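About Plemow

Plemow began with a simple wish: we wanted robots to get better at the dull, fiddly jobs that people do all day long without thinking. Opening things. Closing things. Reaching into a container and coming back out without knocking it over. We are a small company in Stistevmont, and our whole business is gathering the examples that a learning system needs before it can do any of that.

We love this work! It is slow and a bit strange, and you spend a lot of your day caring very deeply about the side of a box. An operator guides the arm through a task from start to finish, and the system records what the arm did along with what its cameras saw. Then the operator does it again, with something shifted a little. One run like that is what we call a take, and a good take can be over in 20 seconds. Getting set up for it can eat the better part of a morning.

Much of our current work is with white and see-through plastic, up close. Pale walls, shiny floors, bright light coming in from behind, a dark shadow from the arm falling across everything. A person sorts all that out in a glance. A learning system has to be shown, over and over, where a wall ends and the bench begins.

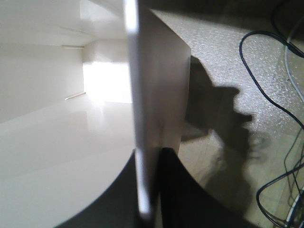 How many examples does a robot need to learn one task?

It depends on how much the task changes from one try to the next. For a simple reach and grasp with the object always in the same spot, 50 good takes can be enough to see the system start to catch on. Once the object moves, the light changes, or we swap in a different container, we plan on 400 or more. We would still take 50 careful ones over a big pile of sloppy ones.

What we do all day

Our main project right now is called Hulon. It is a growing set of examples of arms working in and near boxes, bins and panels, and at last tally it held 473 finished takes that passed review (we throw out plenty, and we're not shy about it). Every take gets watched all the way through by somebody other than the operator who made it. The reviewer marks where the approach starts, where contact happens and where the arm lets go, and adds a plain note if anything looks off.

Failed tries stay in too, as long as they're labeled. A finger that slides off an edge and comes back for a second go is worth a lot to a system that will one day slip in the same way. Early on we deleted those, and we have regretted it ever since. 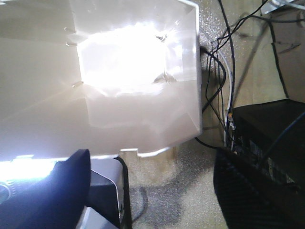
We also keep changing things on purpose. The blinds go up and down. The bench gets turned. Operators trade shifts in the middle of a task so that the examples don't all carry one person's habits, and you would be amazed how different two people's habits are. One of ours comes in low and slow, another swings wide and drops straight down, and both get there fine. We want the system to learn from both of them.

How we got going

Plemow started in December in a rented room behind the Tokgöz building, with one arm, two folding tables and a space heater that tripped the breaker every time we warmed up the computer. We have since moved upstairs, where the power is better and the windows are much bigger. The windows gave us a whole new set of problems with glare, and we ended up liking them so much that we built a month of sessions on nothing else.
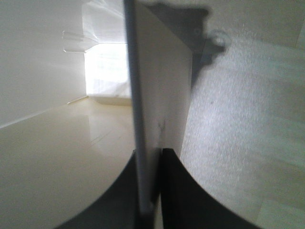

Thin things are next on our list. Edges, rods, flat sheets standing upright, anything a camera can nearly lose when it's looked at from the side. They're hard for depth sensing and hard for grasp planning, and our operators find them tricky as well, so the takes run longer and the review notes get chattier. It's the most fun we've had in a long while.

Working with us

Schools and small labs are welcome to come and try the controls. Sessions start at 9 in the morning, and most visitors have their first usable take before lunch. No background in robotics is needed, and patience helps a great deal. If you have a task you'd like to see in Hulon, write and tell us what the object is, what it's made of and what usually goes wrong with it.

Filed under: About Us, Robot Learning, Our Lab

Contact Plemow, Stistevmont | © Plemow. All rights reserved. | Back to top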